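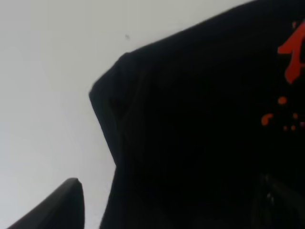
# Chapter 7: Learning Where to Grab

I spent most of one October trying to get a two-finger arm to fold laundry, and I want to start this chapter with how badly my first plan went. It was a very reasonable plan! I'd find the outline of the cloth, look for the sharpest bends in that outline, call those bends corners, and send the fingers to the nearest one. If you did the exercises at the end of Chapter 6, you could write that program in an afternoon. I did, and it worked beautifully on a square dish towel laid out flat.

Then I gave it a T-shirt.

A T-shirt that has been dropped on a table has sharp bends all over the place. Some are real landmarks (the end of a sleeve, the point where the hem meets the side seam), and some are just spots where the cloth happens to double over on itself. From the outline alone, the two kinds can look the same. My program went for the false ones with great confidence, pinched two or three layers at once, and lifted the whole shirt into the air like a wet cat.

So the question for this chapter is a narrow one: **given a close view of cloth near the fingers, how can a robot learn which edge is worth pinching?** We'll come back to whole-garment folding in Chapter 9.

## 7.1 The study we'll follow

I'm going to lean on one experiment all the way through, the Ovis study, which I ran with Lertchai Kongkaew. He did the demonstrations and I did the worrying. A person drives the arm by hand through a fold, the wrist camera records what the fingers are heading toward, and a model is trained to copy the motion. That's imitation learning in its plainest form, and you've already met the math for it in Chapter 4.

What we changed was the label. In most setups, each moment of a demonstration is paired with the next motion of the arm, and that's all the model ever sees. We added a second target, which we called the *layer label*. For every pinch, Lertchai marked whether the fingers had closed on a single layer or on a stack. It's one extra bit for each pinch, and it cost him a click.

We ended up with 3,000 pinches. I had hoped for more, but dark fabric slowed us down a lot. On a black shirt the creases show up as only slightly lighter streaks, and Lertchai often had to replay a clip before he'd commit to a label. We kept those shirts in anyway — a robot that can only fold pale laundry isn't much use to me.

## 7.2 What we found

We held back 476 pinches for testing and compared two models, one trained with the layer label and one without. Both had the same size, the same training time, and the same camera view. The model with the label grabbed stacks by mistake far less often, and the gap was widest on dark garments. I had guessed the opposite. I figured there was so little to see in dark cloth that an extra label couldn't help, and I'd even written a gloomy paragraph saying so before the numbers came in.

My best explanation is that the plain model had learned to follow strong contrast. Against a light table, a black shirt gives you a wonderfully crisp outline, and the outline is exactly what fooled my first program. A printed design makes it worse, because bright ink on dark cloth has edges too, and none of them can be pinched. The layer label pushes the model to care about the faint shading inside the outline. We'll test that idea properly in Section 7.5 by covering up parts of the input.

## Before you read on

Take a dark T-shirt out of your own drawer, drop it on a table, and look at it with one eye closed from a hand's width away. Pick the edge you'd pinch first and write down what made you choose it. Then pinch it and count the layers. Keep your notes, as Exercise 2 asks you to turn them into a rule and try that rule on a second shirt.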